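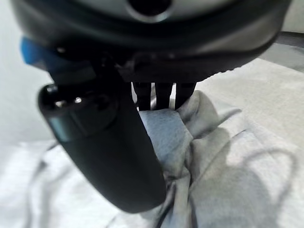 La ropa de la casa, antes de guardarla

Galería del taller de doblado de Irstead, mayo

Buenas tardes a todos los que visitan esta página. El español no es mi primera lengua y por eso escribo despacio y con el diccionario al lado; les pido paciencia si alguna frase sale un poco rígida. El taller de doblado se reúne en Irstead desde hace 3 años, y cada temporada publicamos una galería pequeña con algunas notas. Esta vez el tema es la tela clara: las piezas azuladas, grises y blancas que en todas las casas acaban en el mismo montón.

Elegí este tema por una razón personal. Cuando llegué a vivir aquí, yo guardaba toda la ropa clara mezclada, y cada mañana tenía que sacar medio armario para encontrar una sola cosa. En el taller aprendí a trabajar por piezas, una después de otra, sin prisa. Mi armario sigue siendo estrecho, pero ahora puedo cerrar la puerta sin empujar con la rodilla.

Primera nota: la tela arrugada sobre la superficie blanca

Una tela de color azul grisáceo pálido, arrugada, descansa sobre otra superficie de tejido blanco, ancha y blanda. Así empieza casi todo nuestro trabajo. La pieza no tiene todavía forma, y a simple vista es difícil saber dónde está la parte de arriba.

A las personas que empiezan les recomiendo no estirar todo de una vez. Es mejor buscar primero un borde, seguirlo con los dedos hasta una esquina o una costura, y solo después abrir la pieza. Si se tira del centro, los pliegues se aprietan y el trabajo se hace más largo. También conviene cogerla con suavidad, por un pliegue que ya esté levantado, y dejar que el resto siga por su propio peso.

Sobre el fondo blando hay opiniones diferentes en el grupo. Una parte prefiere doblar encima de la cama o de una manta, porque la tela no resbala. Otra parte quiere siempre una mesa dura. Yo uso las dos cosas: lo blando para desenredar y lo duro para marcar el doblez. La manta debe estar bien lisa antes de empezar, de otra manera sus arrugas pasan a la pieza de encima y uno no entiende de dónde vienen.

Un detalle sobre el color. Estos azules muy pálidos parecen blancos con la luz de la tarde, y en mi casa más de una vez los puse en el montón equivocado. Ahora separo la ropa por la mañana, junto a la ventana, antes de las diez. En la hoja de Tirnau, que repartimos a los nuevos participantes, este paso se llama «mirar antes de tocar». Me gusta mucho el nombre, aunque en la práctica todos tocamos primero.

Segunda nota: la tela colgada, junto a la esquina de la mesa 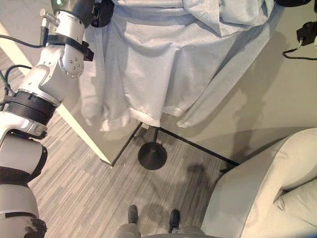

¿Es mejor doblar una pieza grande en el aire o sobre la mesa?

Depende del tamaño y del tejido: las piezas ligeras se pueden sujetar en alto para que los pliegues caigan solos, y después conviene terminar el doblado sobre una superficie plana.

Cuando la tela azul grisácea cuelga, forma pliegues verticales suaves y abajo quedan los bordes sueltos y desordenados. Arriba, a la derecha, se ve una parte doblada que recuerda a un cuello. No me atrevo a decir si es una prenda o una sábana, y para el ejercicio tampoco cambia mucho: en los dos casos se empieza por la parte superior y se deja el borde de abajo para el final.

La esquina de la mesa blanca merece también unas palabras. Una esquina viva ayuda a marcar un doblez recto, pero puede enganchar un hilo suelto si la tela es fina. En mi casa paso primero la mano por todo el canto. Si noto algo áspero, pongo una toalla doblada encima y continúo. Es un momento de trabajo y evita un disgusto.

El suelo, con su moqueta gris de rayas claras y oscuras, me da ocasión para otra recomendación. Las moquetas guardan pelusas, y una pieza grande y pálida las recoge con facilidad. Si van a sujetar en alto algo largo, calculen antes la distancia hasta el suelo. Las personas de poca altura, como yo, podemos doblar la pieza por la mitad antes de levantarla. Al principio me parecía una trampa, pero el resultado es igual de bueno.

Algunas notas sobre el método

En el taller seguimos la tabla Rajput, que es una lista de dobleces según el ancho del estante. Para los estantes de 54 centímetros, la tabla propone tres dobleces a lo largo y después los que hagan falta a lo ancho. No es una ley. Hay estantes más profundos y hay telas que después de tres dobleces ya son demasiado gruesas y se abren como un libro. En ese caso quito un doblez y dejo la pieza más larga.

El orden que uso yo es este:

Sacudir la pieza una sola vez, lejos de la mesa.
Buscar el cuello o el borde superior.
Juntar las esquinas de arriba y dejar caer el resto.
Apoyar la pieza en la mesa y alisar desde el centro hacia fuera.
Doblar según el estante.
Guardar con el lomo hacia delante.

Sobre el último paso recibí varias preguntas. Llamamos lomo al lado cerrado del doblez, como en los libros. Si el lomo mira hacia la persona que abre el armario, se puede coger una sola pieza sin levantar las otras. Con las sábanas ajustables esto funciona peor, y por ahora no tengo una solución bonita que enseñarles. Yo las enrollo.

Próximas galerías

La próxima página será sobre toallas y paños de cocina, y la prepara el grupo de Jeltbridge, que tiene más experiencia con los tejidos gruesos. La galería anterior, dedicada a las mantas, recibió 1,143 visitas, un número que me sorprendió mucho. Gracias a todos los que escribieron, también a quienes corrigieron mis artículos y mis acentos.

Si desean la tabla de estantes en papel, pueden pedirla en la mesa de la entrada de Irstead, por la tarde, a partir de las cinco. Traigan por favor la medida de su estante, el ancho y el fondo, anotada en centímetros.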